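Film Studies 210, Final Project
Plot Summaries and What They Leave Out

For this project I watched a drama called Brindard twice and then read every summary of it I could find, 21 in all. The film follows Ellus, a bus driver in the town of Jarnville, who agrees to look after his brother's repair shop for one winter and is bad at it. It runs a little over two hours. Most of the summaries run under 30 words, and several manage to give away the ending anyway.

My question was simple enough: does a summary written for a DVD case tell a different story from one written for a festival program? I expected a yes and got a yes with complications.

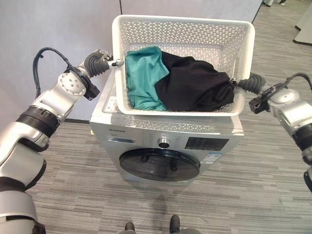

By Henryk Kurek
3 January 2018

The case summaries all make Ellus the hero. The festival ones prefer the town, which is "haunted" in four of them and "forgotten" in six, although it has a bus service and a working bank. Owen, the brother, has more lines than anyone else in the film. He is missing from 400 words of festival prose, and the case calls him "a family member."

I also asked my classmate Witold Kaczmarczyk to write his own summary after one viewing, with a limit of 500 words. He used 30. His version mentions the bus, the snow and a sandwich from the second act – I had to go back and check on the sandwich, and he was right.

One weakness of the project is that I sorted the summaries by tone myself, and by the third evening everything sounded "bittersweet." A second reader would have helped. Witold was asked and declined in fewer words than his summary.

The full table of summaries, with sources, is in Appendix A.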